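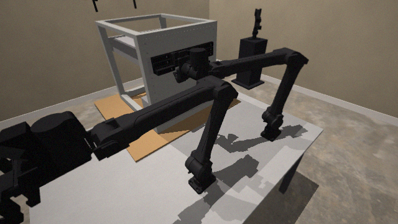
Le retour de la consigne

Par Thanakorn Srisuk

À Prundon, le camion passe le mercredi à 6 heures, avant l'ouverture du marché. Il dépose des casiers vides devant les commerces, reprend les pleins et repart vers l'ancienne laiterie, où l'entreprise Rastix lave des bouteilles depuis quatre ans. L'odeur de soude se sent dès le portail. Le bruit du verre, lui, s'entend depuis la route.

La consigne n'avait jamais totalement disparu. Dans les cafés, on n'a pas cessé de rendre les fûts et une partie des bouteilles de bière ou d'eau gazeuse. Mais pour le particulier qui achetait son jus de pomme ou son vin à la supérette, elle appartenait au passé. Le verre allait au conteneur, puis au four, où il était fondu pour redevenir du verre. La méthode fonctionne, à condition de chauffer très fort et de transporter des matériaux lourds sur de longues distances.

Rastix récupère les bouteilles de 691 points de collecte : épiceries, caves, cantines, quelques stations-service. Le client rapporte son contenant, reçoit un bon d'achat et n'a pas d'autre démarche à faire. Les magasins touchent une petite indemnité pour la manutention. Certains la jugent trop faible. « Je perds un mètre carré de rayon, explique la gérante d'une épicerie du centre. En saison, c'est la place de deux présentoirs. » Elle a gardé le service, que ses habitués réclament.

Le lavage est la partie la plus simple. Les bouteilles trempent dans un bain chaud, passent sous les jets, sont rincées puis contrôlées. Celles qui présentent un éclat au goulot partent au recyclage. Restent les étiquettes. Les colles conçues pour résister au seau à glace résistent aussi à la laveuse, et il faut parfois un deuxième passage. La brasserie Abdella a changé de fournisseur pour cette raison l'an dernier, après plusieurs lots refusés. Sa nouvelle étiquette se détache en une fois, mais elle gondole un peu dans les réfrigérateurs humides.

L'autre difficulté tient aux formes. Une bouteille lavée ne vaut quelque chose que si un producteur accepte de la remplir. Or chaque cave veut son épaule, sa hauteur, sa teinte. Les vignerons du coteau ont discuté tout un hiver avant de s'entendre sur deux modèles. Ceux qui vendent à l'export sont restés en dehors de l'accord : leurs bouteilles ne reviennent pas.

Côté prix, l'écart avec le neuf varie selon les mois. Quand le gaz est cher, la bouteille lavée l'emporte nettement. Quand il baisse, les deux se valent, et les petits domaines hésitent. Pour les plus modestes, Rastix a fixé le lot minimal à 2000 bouteilles, livrées sur palettes filmées. Un producteur de cidre qui n'en remplit pas autant dans l'année s'est associé à son voisin et stocke le surplus dans une grange.

Le suivi des casiers est assuré par un logiciel, Flosidix, que les chauffeurs consultent sur leur téléphone. Les casiers coûtent plus cher que ce qu'ils contiennent et disparaissent facilement. On en retrouve dans les garages, remplis d'outils ou de pommes de terre. Lors du dernier inventaire, il en manquait 1191. Une caution a été instaurée en novembre pour les professionnels, et les retours se sont accélérés.

Une seconde tournée doit commencer au printemps vers les communes de la vallée. Les horaires seront affichés dans les magasins participants. Les bouchons et les capsules sont à retirer avant le dépôt ; les étiquettes peuvent rester en place.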